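Wednesday, test kitchen, started 8.40

Carrying on with the rapeseed oil for the Nendlow mayonnaise. Two drums came in from Allmont last week, one cold pressed and one refined. Kittipong wants to know if we can use a part blend without the grassy taste coming through, as the all-refined batch was called flat by the tasters in February.

Made three small batches on the bench mixer, same recipe apart from the oil: all refined, a quarter cold pressed, half cold pressed. Each was 360 g of oil, yolk and vinegar as on the usual card, mustard left out so it wouldn't hide anything. Oil went in at room temperature. The half and half batch split on the first go. I was pouring too fast, so I binned it and did it again with the narrow jug. Second go held.

Quarter blend is a shade more yellow than the refined and tastes of a bit more. Slight cabbage note at the end but only if you go looking for it. Half blend is too strong for me, bitter at the back of the tongue. Rodrigo Nogueira liked it, though he also likes the Górecki dressing, so I've put his score down separately.

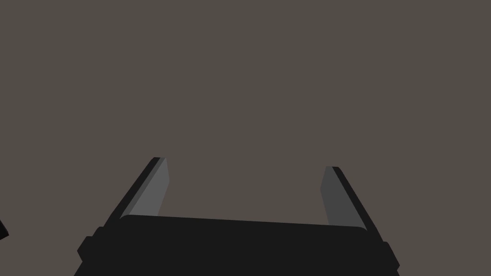
Jars filled and lidded by 11.15. One of each in the fridge, one of each on the shelf by the window to see what light does to the cold pressed. Labels have batch letter and oil only. Please don't move the window ones, even to wipe down.

Frying test with what was left of the refined: chips at 175, fine. Didn't fry with the cold pressed, no point at that price.

Costs. Kittipong worked out that going to the quarter blend adds 3,616 a year at present volumes, before any change to the label. That's with the Allmont price. Nirov have quoted lower but their sample smelled of old nuts when I opened it, and I'd want a fresh one before going further. Have emailed them.

To do:
- taste all jars again on day 2, then weekly
- ask Allmont for the pressing date on drum 44, the sticker is smudged
- new seal for the bench mixer bowl, it drips
- try the quarter blend with mustard back in, Rodrigo to make it so it isn't always my pouring

3.30 - Nirov rang back, new sample in the post.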